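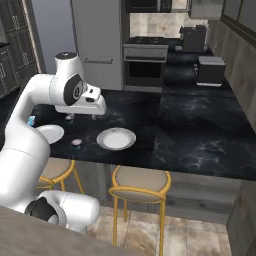

1/ Walking thread, 1/25/26. I said I'd write up how the morning walks are going, so I'm doing it while the kids are at their grandmother's and the house is quiet.

2/ I started in June, when it was easy. Light at five, birds, the whole thing. I walked the Bridotgate loop before anyone else in the house was up and felt pretty pleased with myself.

3/ The loop takes me 45 minutes. It goes down our street, along the creek, past the old feed store and back up the hill. My husband says he can do it in less. He has been invited to prove this and has not.

4/ January is a different activity. It's dark when I leave and still mostly dark when I get back. I wear two hats. The top one is my son's and has a pompom on it.

5/ I've been using the Stulloria app to keep track. I don't care much about the badges, but I do like seeing the minutes add up. As of this morning it says 2,664 minutes since I set it up. I forgot to start it a few times, so the real number is higher.

6/ People ask if I've lost weight. Not that I can tell. My jeans fit the same. What's changed is that I don't yell about shoes before school anymore, or I yell less. My oldest brought it up on her own.

7/ I do skip days. I skip for ice, for fevers, and for any night when somebody was up at 3 a.m. I used to try to make up the missed ones with a double and that just made me crabby.

8/ The hill is the part I still don't like. I thought it would get easier and it did for a while, and then the boots came out. Boots are heavy. I take the hill slow and look at my feet.

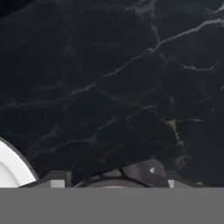
and at the top I stop by the mailboxes for a minute, because that's where you can see most of Flavdale with the lights on. Then it's downhill to home and coffee.

9/ About the coffee. I used to have a cup before I went out. Now I wait until after, and it tastes better, and I drink one less by noon. I didn't plan that.

10/ Once a week I go the long way and stop at Dudek for rolls. They open at six. I'm usually second in line behind a man with a very old beagle. We've never exchanged names but we talk about the beagle. She's doing fine.

11/ My mother is 67 and has started walking too, on her own road, a few miles from us. She calls when she gets in and we compare. She had a fox last week. I had a recycling bin on its side.

12/ A couple of you asked about gear. I have a clip-on light, the cheap kind, and gloves with the fingertips worn through. I bought ice grips for my boots after I slid into the neighbor's hedge. Get the grips first.

13/ You also asked how to start in the winter. I wouldn't do 45 minutes. I'd do 20, and put my clothes out the night before, socks too. If I have to look for socks I'm going back to bed.

14/ I'm not much of a winter person and I still complain about it all day long. But I noticed this week that the sky had some gray in it by the time I reached the creek. It didn't at Christmas.

15/ Anyway, going again tomorrow if the rain doesn't freeze. Will post the beagle if he lets me take a picture of her.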